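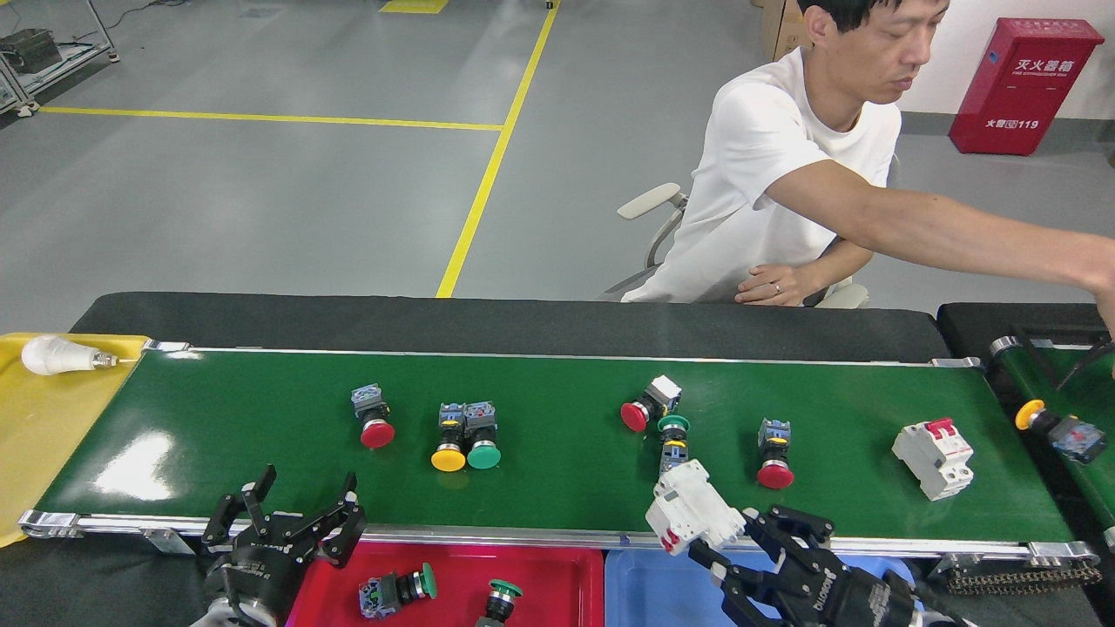
Jundelow Design Rights Records is a collection of public design patent and trademark entries for small electrical and household goods, prepared by the Vostent Center for Product History. It is meant for people who study how the appearance of ordinary products is protected. Many of these products look simple. Push buttons with red, yellow and green caps may differ from one maker to the next only in the curve of the cap or the outline of the block behind it, and a design patent may cover exactly that curve. The records allow such claims to be compared side by side.

Contents

The current release holds 400 records in 32 product classes. Each record is stored as one line in a tab-separated file. The fields are record number, type of right, product class, title as granted, filing year, grant year, status, and a short note by the cataloger. Drawings are not included. The record number may be used to find them in the public register where the right was granted.

There are 2 files:

records.tsv, the full set of entries
classes.tsv, the product classes with their definitions

Both files use UTF-8 encoding. Empty fields mean that the information was missing from the source, and should not be read as zero or as "none."

Sources and preparation

Entries were copied from public registers and checked against the printed notices held in the Marciniak Collection. Titles are given as they appear in the grant, including old spellings. Product classes were assigned at Vostent under the Torkisum scheme, which groups goods by use. Where a product fits more than one class, the first use named in the title decides.

Known limits

Status was last reviewed in July. Rights may have expired, been assigned or been canceled after that review. Older entries often lack a filing year. Trademark entries are fewer than design patent entries, and the collection should not be used to estimate the share of either type in the market as a whole.

Use and citation

The catalogers' notes and class definitions may be reused with credit to the Vostent Center for Product History. Nothing in this collection is legal advice, and a missing record does not mean that a design is free to copy. Please cite the collection by its full name and release number.

Corrections should be sent to the Center with the record number and a copy of the register page. Accepted corrections appear in the next release.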